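3rd January, Akevthorpe

Folding work, continued. Pramila asked me again if the machine can do laundry yet. My answer is: towels sometimes, clothes no.

The hard part for us is still finding a good edge to hold. A dark fabric hides its own wrinkles, and the black cloth is now bunched at the back where the left gripper works, while the front edge lies straight. The green one is in the blue basket. Radoslava wants two cameras more. I would first try slower closing of the fingers.
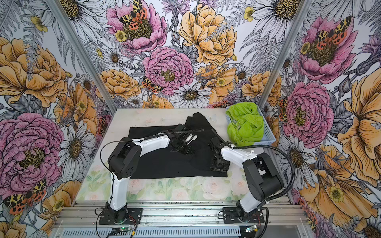
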